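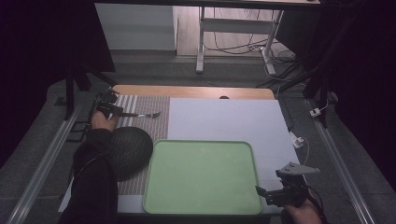

Issue 33, p. 3

Tuning the grasp trigger in Brimska

Fork-like piece in the left gripper, tray still on the table. Good test case, thin handle, shiny head, depth gets noisy on it.

1. Open the Nesum config. Set depth_min_points to 1,000. Default is 3,000, way too high for cutlery.
2. Mask the striped mat. Stripes confuse the edge detecter.
3. Restart the planner node. Not the whole stack.
4. Replay the log, watch the jaw state. Flickers? Go up to 2,000 and replay agian.
5. Save as a new profile, dont overwrite the old one.

Tray settings in November.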